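Search this journal Search

3.2 Parish Relief and Household Cloth in the Middle Colonies

The vestry books list 2,231 payments to poor households, and 34 of them were made in cloth or finished clothing instead of coin. Haldane treats these as a sign that money was short in the colony. Deligiannis reads the same entries differently and ties them to the Quaker meetings, which kept their own relief lists and often gave in goods. Our count supports her reading for the river townships - the coastal parishes are less clear.

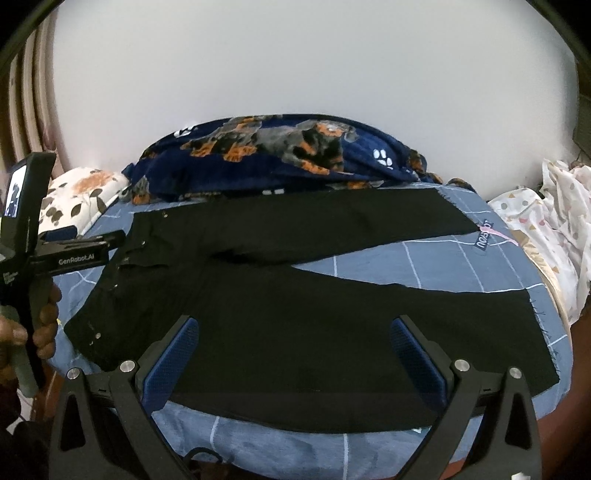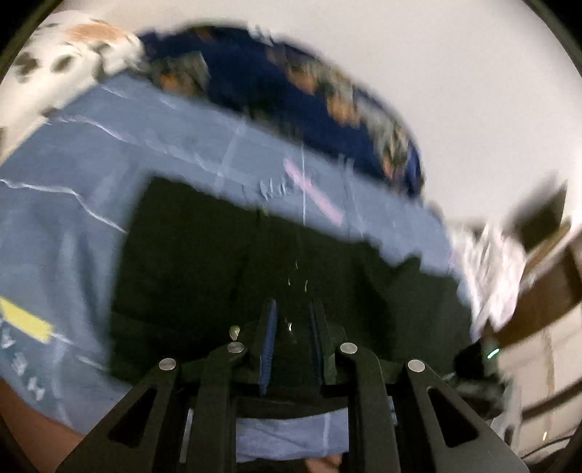
Figure 3. Black trousers with frayed hems on a blue cloth with white lines (first picture); black gripper with ribbed dark blue finger pads (second picture).

Reading time: 23 min

Most entries give only a name, a sum and a month. January is the heaviest month in both sets of books. Widows appear more often than any other group, and several were paid by the vestry and the meeting in the same winter. Lazaridis took this as double claiming. We found three cases where the clerk noted the other payment in the margin, so at least some of it was known and allowed.

The meeting records have a further limit. Members who married outside the faith were dropped from the lists, and their later relief, if any, has to be traced through the county court. Those papers are taken up in the next section.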